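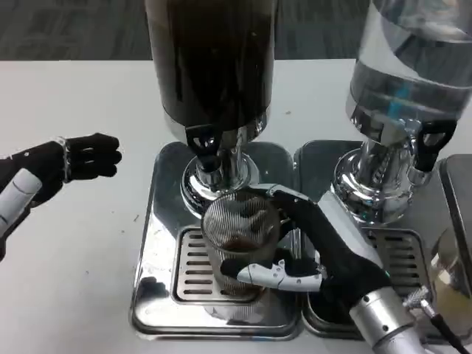 House rules for a machine with hands

I promised a few of you that I would write up our rules for the beverage task, and then September got away from me. So here I am with a cup of tea and a notebook full of crossed-out lines, trying to turn a year of arguing into something you could pin to a wall.

For anyone new: I look after the safety side of things at Skedbridge, a small lab on the upper floor of the old Parkadton building, and our two-handed robot spends a good part of its life at a white table with a pair of dispensers. Lots of you have written in to ask what standard we follow. The dull answer is that we read the published ones, we keep a risk assessment like everybody should, and then we have our own sheet on top of that, which Carla Twal named Jatgate after a door in her grandparents' village (long story, and she tells it better than I do). Jatgate started at two pages. It is now one page, and I'm prouder of that than of almost anything else I did this year.

The first rule is about who may be near the table. One person runs the session and one person holds the stop button, and they are never the same person. Darius Sproģis fought me on this for weeks, since it doubles the staffing, and I do understand that! But the operator is looking at the task, and somebody needs to be looking at everything else. The stop holder doesn't text, doesn't take notes and doesn't help with the cups.

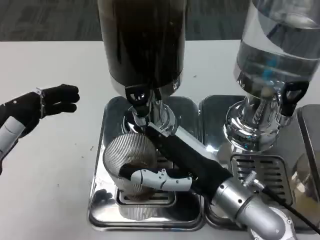 The second rule is about hands, meaning human ones. Nobody reaches over the table while the arms are live, however small the fix looks. If a cup needs nudging, you call a pause, wait for the operator to say "paused" out loud, and then reach in. We used to allow a quick grab between attempts, and I counted that as reasonable until I sat down with Baiba Mägi and went through our logbook. Out of 1348 attempts she found 120 where somebody had reached in without any pause written down. No one was hurt, but I went home that evening feeling a bit sick about it, and we changed the rule the next morning.

The third is about what goes on the robot's own hands. Gloves get checked before each session for tears and for loose fabric at the fingertips, and they get swapped on a schedule whether they look tired or not. Raimonds Paulauskas keeps the tally on the inside of the cupboard door – I keep asking him to put it in the shared file, and he keeps nodding.

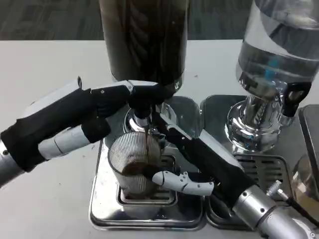
Then there is the rule about food. Anything that has passed through the robot's cell is for testing and goes down the sink at the end, even if it smells wonderful at nine in the morning. We keep a separate kettle and separate mugs in the kitchen. Our gloves and grippers haven't been approved for food contact, and until they are, I'm not going to pretend a rinse makes up for it. Visitors from Liepiņa were rather disappointed by this, and I did feel like a bad host.

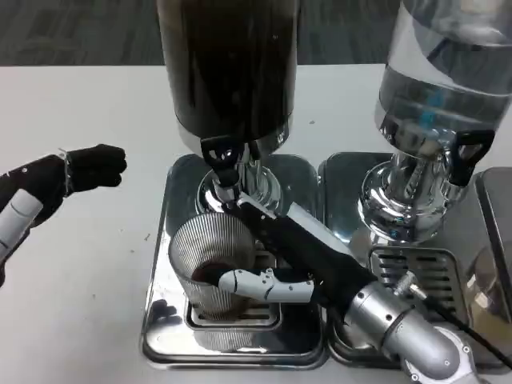

Liquids near electronics take up the longest paragraph on the sheet, and I make no apology for that. We test with small amounts and increase them only after the operator and the stop holder have both signed the line for that day. The little bit of dark brown liquid at the bottom of the cup under the left tap is the sort of amount I mean. Cable connectors get looked over before any tap is opened, and the thin black one by the wrist is on the checklist by name, as it runs so close to the trays. If anything spills past a tray, power comes off first and the cloths come out second.

Omolara Olatunji asked me whether all of this slows us down. It does, a little. Setup takes roughly 2000 seconds now, and I know that because she timed it and sent me the number with no comment whatsoever. I'd like to bring it down by moving the glove check to the evening before, so if you've tried that in your own lab, please do write and tell me how it went. The next thing on my list is the wording for the pause call, which Baiba still thinks is too easy to mishear.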